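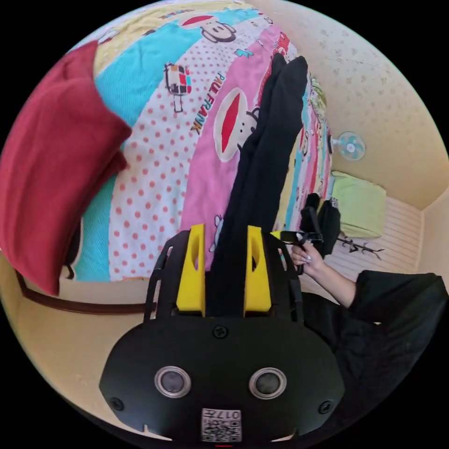 How do you fold black pants on a bed so they don't come away covered in fuzz?

Posted by Marnie_in_Fledosville, 6 April 2018

Hello everybody, I've been reading this site for a good long while and have borrowed more tips than I can remember, so I hope you'll bear with me while I get to the point, which I am not famous for doing quickly.

We live in a second-floor apartment in Fledosville and there is no laundry room to speak of, no folding table, and a kitchen counter I wouldn't put a clean sock on. So all my folding happens on my daughter's bed. It's the right height for my back and it gets the afternoon light. The trouble is her comforter. It's one of those Paul Frank ones with the monkey faces, pink and turquoise and yellow and polka dots, and she adores it and so do I, but it has been washed so many times that it sheds. Anything black I lay across it comes up with little pale bits all over. My work clothes are all black (I do front of house at a restaurant, so black pants, black top, every shift, no exceptions) and by the time I've folded a week's worth I have to go over every piece with a lint roller.

I did try folding them on the carpet once. The carpet is cream. You can guess.

So two things, really. Is there a way to fold long black pants on a bed like this without picking up all the fluff? And is there a better fold than the one I'm doing, which is in half and in half again and then a sort of shove into the drawer? I get a hard crease right across the knee and it shows under the dining room lights. I'd rather not iron if I can help it. I own an iron but we aren't close.

Oh, and I'd rather not take the comforter off every time. It's a full-size bed pushed up against the wall and making it again is a whole production.

Thank you in advance, and thank you to whoever wrote the thing about vinegar and towels last June, it saved our bath mats.

Bheki Ndlovu

Hello Marnie, and welcome. I worked in a hotel linen room for a good part of my life and black uniforms were the bane of it, so I'm glad to share what we did.

First, the fuzz. Get yourself a flat cotton bedsheet, an old one, the older the better as long as it isn't flannel. One that has been through the wash for years has given up all the lint it's ever going to give. Choose a dark color if you have it. Spread it over the comforter before you bring the basket in, and when you're finished, pick it up by the four corners and shake it out over the bathtub. We used tablecloths for this at the hotel and they were even better, being so smooth, but a sheet is fine. Leave the comforter exactly where it is, monkeys and all.

While I'm on the subject, move any cushions off to a chair before you start. A plush red or pink one will leave its own little hairs on black cloth, and they're harder to roll off than the pale ones.

Turn your pants inside out before they go in the washer and leave them inside out until they're folded. I know people who turn them right side out the moment they leave the dryer, and then they wonder why they're rolling them. Whatever fluff they do pick up will be on the inside, where the diners can't see it!

Now the fold. Take the pants by the hems, with the inseams and outseams of both legs lined up together, and let them hang from your hand with the waistband down. The weight of the waist pulls the legs straight. Give them one good snap. Then lay them down on the bed at a slant, corner to corner, so the full length has room. You'd be surprised how many people fold on the short side of the bed and end up with the hems drooping over the edge, and the whole thing twists.

Smooth from the waist toward the hem with the flat of your hand, always in that direction. Tuck the little point at the seat in so you've got a straight strip. Then fold in thirds, hem up first to just above the knee, and over once more to the waistband. In thirds the creases fall at the thigh and the shin and the knee is left alone, and that's the one you see when a person is walking toward a table with plates.

If you have drawer depth, roll them instead from the hem, softly, like a towel. A soft roll hardly creases at all. A tight one creases everywhere.

One more thing, and then I'll let you go -- fold them while they still have a bit of warmth from the dryer. A cold pair that has sat in the basket overnight has already decided what shape it wants to be.

Good luck, and I hope the tips are generous.

sudsy_carol

Hang them!! I haven't folded a pair of black pants in years. Clip hangers by the waist, back of the door, done. Jinex makes a set I like but any will do.

Tobias from the third floor

I agree with most of what Bheki wrote, but I'd put some of the effort into the comforter itself. I had a Hultetti throw that shed all over everything and I nearly gave it to the dog. What fixed it was running it in the dryer by itself on the no-heat setting for a good half hour, with two clean tennis balls, then emptying the lint screen and doing it all over again. I got a handful the first time that looked like a small hamster. I did that 2 weekends in a row and it has been much better behaved since. If your dryer is small, take it to the laundromat and use one of the big ones. The one on Mathebula Street is decent and the attendant doesn't mind if you bring a book.

Check the label first though, because some of the kids' bedding has a print on it that doesn't like heat, and I'd hate to be responsible for the monkeys.

Also please skip fabric softener on the black things. It leaves a film and the fluff grabs on to it. I used it for years because my mother did, and my work shirts looked like I kept cats. I do not keep cats.

Marnie_in_Fledosville

Oh, you are all lovely. Bheki, I found an old navy sheet at the back of the closet and I've been practicing the thirds, and I already like it better than my shove. My daughter wants to know if she can do the shaking-out-over-the-tub part and I've told her it's hers for life. Carol, I would hang them if I had an inch of closet left, but she has taken over my half as well as her own. Tobias, I'll look for the label this weekend, and I'm writing "no softener" on a piece of tape and sticking it to the washer lid where my husband will see it.

If anyone has a tip for black socks I'm still listening.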